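Ticket 277: Upload portal drops attachments
Status: Reopened
Opened by: Evanthia Antoniadis
Assigned to: Jamshid Ebrahimi

Evanthia: Vavix sync stops at 200 MB again. The last ticket was closed as "network issue at customer end." I doubt it. Same files went through fine over the same line in July.

Jamshid: Please clear the browser cache and retry.

Evanthia: Cleared it, for the third time. No change. Error 456, which isn't in your help pages.
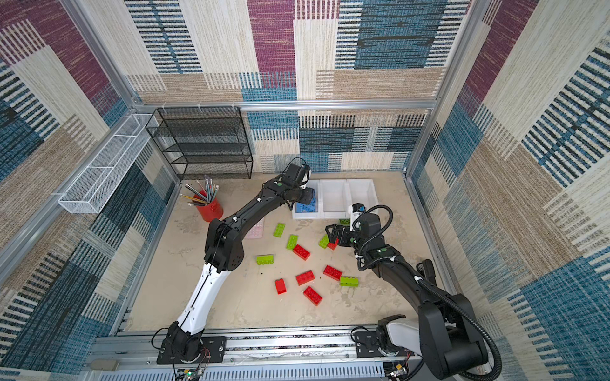
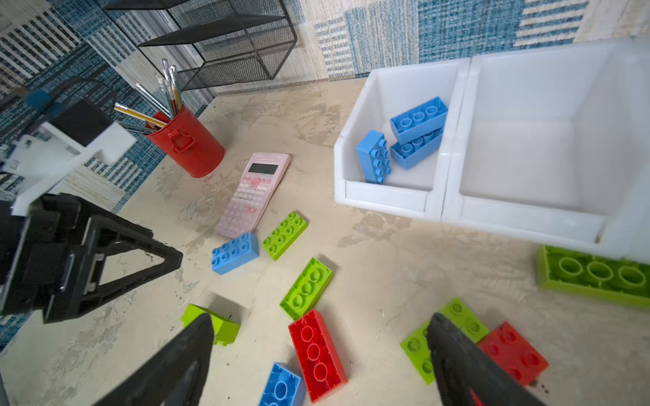 Anything over the limit dies at the same point, on 5 machines and two browsers. That looks like a server setting to me. Has anyone read the server log yet?

Jamshid: Passed to Marjan Hashemi. The patch next week may help.

Evanthia: "May" was the word last time too. Leave this open until a large file goes through.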